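Capítulo 3. La madera y el agua

La madera es un material que no descansa. Después de la tala, el tronco pierde agua durante meses, y con ella cambia también su tamaño. En este capítulo estudiaremos por qué una tabla se mueve y cómo el carpintero puede preverlo.

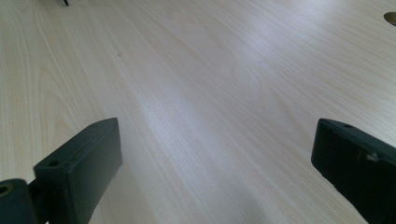
El movimiento no es igual en todas las direcciones. A lo largo de la fibra es casi nulo; a lo ancho puede ser de varios milímetros. En el taller de Ingvar Vestergaard, en Arain, se midió durante un invierno una tabla de 260 milímetros de ancho, y perdió 3. Los datos completos se encuentran en la tabla 3.1.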